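Trendholm Support Portal
Product: Dukon Replay
Category: Demonstration import / pose tracking
Status: Closed
Opened: 27 August 2019

Subject: Right-hand path jumps sideways on import, two-handed fruit sorting

We are recording hand demonstrations for the Ochoa project. The operator holds a gripper in each hand and moves fruit between a green tray and the sheet. Each gripper has its own camera, and Dukon Replay rebuilds the two hand paths from the video. The paths are then sent to a pair of Toler arms.

The left path imports clean. The right path is fine at the start of an episode, then shifts sideways while the hand is low over the sheet. When the hand comes back up the path snaps to where it should be. On replay the right arm closes on air next to the fruit.

It fails in 27 episodes of the last batch. The earlier batch, recorded over a plain tabletop with the same operator, imported with no errors.

Tried so far:
Recalibrated both grippers. No change.
Swapped left and right. The fault stays with the right-hand side of the setup and does not follow the gripper.
Reimported on a second computer. Same jump, same place.

Setup is a bed with a white satin-like sheet, pink plastic spread over it, tray of fruit on the right and vegetables at the far left.

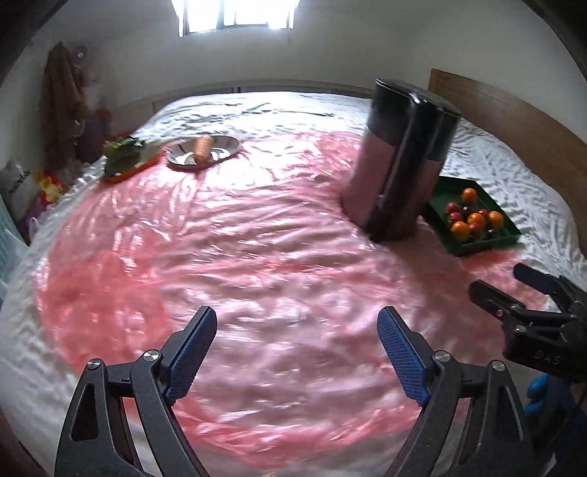
Trendholm Support: Thanks for doing the swap test, it saves us a step. If the fault stays on one side, the hardware is probably fine and the tracker is losing its fixed points. Shiny film is hard for it. The highlights move when the camera moves, and the tracker can take them for real features. Please send the log for one bad episode and one good one. Also tell us whether the jump happens at the tray or on the way to it.

Customer update

Logs uploaded. I stepped through several bad episodes with the path overlay on. The jump never starts at the tray. It starts when the hand is over the plastic, and the path comes back once the tray edge and the headboard are both in view again. So what you say about highlights fits.

Close in over the tray the overlay stays on the fingertips the whole time, even with the fingers on either side of a piece of fruit.

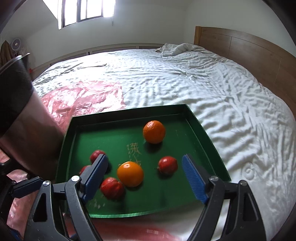
The open and close signal is not affected either. Finger width in the log matches what the operator was doing in every episode I checked, including the bad ones. That leaves position only. I would like to keep the width data if there is a way to redo the position part without recording again.

Another thing I noticed: in the log, the feature count on the right side stays high during the jump. I expected it to drop. If it dropped, Dukon would have marked the episode as bad and we would have caught this before it went to the arms.

Trendholm Support: You can keep the width data. Position and width are stored separately, and a reimport only rewrites position. As for the count, it stays high when the tracker is holding on to reflections. It has plenty of points, they are just the wrong ones. In version 2 there is a setting called Static Check. It compares each point over a window of frames and drops the ones that slide against the rest. It is off by default. Please turn it on, set the window to 600 frames, and reimport a few of the bad ones.

Customer update

Static Check on, window 600. Reimport is much slower but most of the bad episodes now come out straight. The ones that still jump are all from the part of the task where the fruit is out on the plastic and both hands stay low over it. The second gripper comes into view there, and I think points on it are being kept as background.

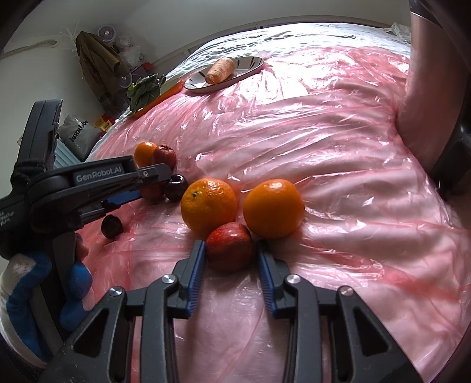
Fruit on the plastic, second gripper coming in from the left.

Trendholm Support: Yes, that would do it. A gripper held still looks like part of the room. Go to Masks, choose Other Hand, and draw around the area where the second gripper comes in. Draw it generously. It can overlap the fruit, as the fruit is not used for position.

Customer update

Mask added on both sides. All of the remaining episodes import without the jump. I replayed a sample on the Toler arms at half speed and the right arm closed where it should.

For new recordings we have also changed the start. The operator now holds the grippers up with the fingers open and the tray and headboard in view, waits for the tone, then goes down to the fruit. It adds a little time to each episode – nobody has complained yet. 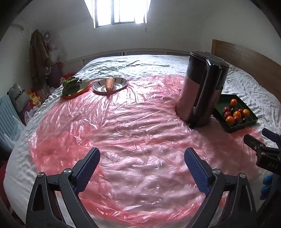 Fingers open over the plastic, fruit in the green tray.

One request before you close this. Please add a warning for when the two hand paths disagree about where the tray is. Both cameras see it in most episodes, so the information is there, and it would have caught this batch on the first day.

Trendholm Support: Passed on to the Dukon team as a feature request. It is too late for the next release, so December at the earliest. Keep your mask file, you can load it for other episodes as long as the setup stays the same. Closing this ticket. Reply here to reopen it.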